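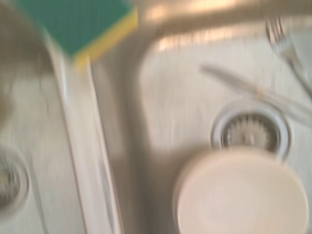 Notebook entry, 10/26/21
Entered by: Amirul Wijaya, Tesamura kitchen cell
Subject: Protective stop during sink-clearing routine, Leteteo controller

At episode 444 the arm entered a protective stop while descending toward the sink. The log gives the cause as an external force limit exceeded on the vertical axis. The operator released the enabling switch at once. No person was within reach and no injury occurred.

The commanded height at the stop was below the permitted floor for that basin. The two basins are held as separate zones in the Leteteo configuration, and the arm was working in one zone with the height limit of the other.

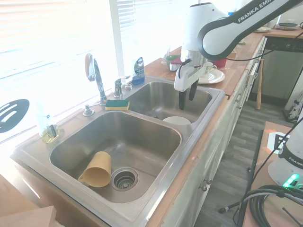
Gripper open over the right basin; sponge on the back ledge.

The zone file was last edited in February, when the Barua mounting plate was replaced. The edit was not entered in this notebook. Line 2357 still carries the old offset - the corresponding entry for the second arm was corrected.
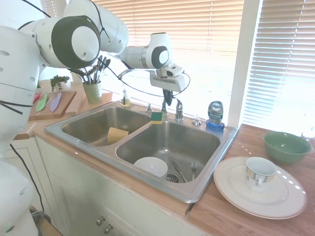
The wrist stream is a separate matter. Images taken during fast travel are blurred, and the Grero detector returned low confidence on the divider in up to 100 consecutive images before the stop. The controller continued on its last accepted estimate. It should have held position.

Actions:
Offset corrected and file saved as revision 3887.
Travel speed over the sink reduced until the detector fault is closed.
Zone limits to be read back and initialed by two people before each session.

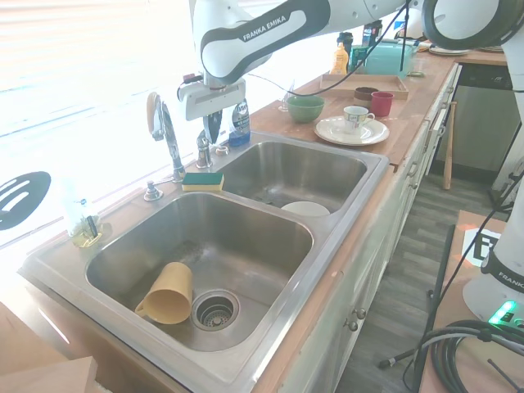 Arm at the back of the sink, mug on its side in the front basin.

Fingertips still to be inspected for wear. The Grero hold threshold remains open and is assigned to me.

A.W.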